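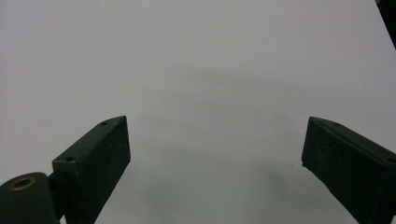 Matte white tabletop, soft light.

## Looking after a matte white table

Matte white tops show everything, and they mark differently from gloss. Most of the trouble comes from cleaning them the way you'd clean a kitchen bench. These notes are for laminate and painted tops. If yours is oiled or waxed timber, skip to the end.

### Everyday wipe

- Brush off crumbs and grit first with a dry cloth. Grit dragged under a wet sponge leaves shiny scratches, and on a matte finish they don't polish out.
- Warm water and a small squirt of dishwashing liquid. No more than that.
- Wipe in long straight strokes from one end to the other.
- Go over it again with clean water, then dry it with a tea towel. Soap film is what gives white tops that greasy grey colour after a few months.

Keep 2 cloths, one for washing and one for rinsing, and don't mix them up. A microfibre cloth is fine as long as it hasn't been through the wash with fabric softener.

### Finding the marks

White tops look clean from above under soft light. Turn off the ceiling light, put a torch flat on the surface and look along the beam. Cup rings, dried soap and fingerprints all show up. Late afternoon sun through a side window does the same job.

If the whole top looks a bit blue or grey, check the light before you start scrubbing. Cool white globes and overcast days both do it. Hold a sheet of printer paper beside it - if the paper has gone the same colour, leave the table alone.

### Stains

**Tea and coffee.** Bicarb and water mixed to a paste. Leave it on for 2 minutes, wipe off, rinse. Don't rub hard.

**Biro and texta.** Methylated spirits on a cotton bud, working from the outside of the mark in. Try it under the edge first on painted tops. Open a window.

**Turmeric.** Wash it, then move the table into the sun for a day if you can. It fades more than it scrubs.

**Glue and sticker residue.** Eucalyptus oil on a rag, then dishwashing liquid to get the oil off. Lift any lumps with an old plastic card, never a paint scraper.

### What to keep off it

Cream cleansers, melamine sponges and steel wool all work as fine sandpaper. They'll take the mark away and leave a glossy patch that catches the light forever. Furniture polish goes on streaky and holds dust. Bleach can yellow some paints.

Use a trivet under anything from the oven or stove, and a cutting mat for craft work.

### Oiled or waxed timber

Damp cloth only, dried straight away. No bicarb and no metho, as both will strip the finish. Re-oil when water stops beading, usually once a year. I do mine in May.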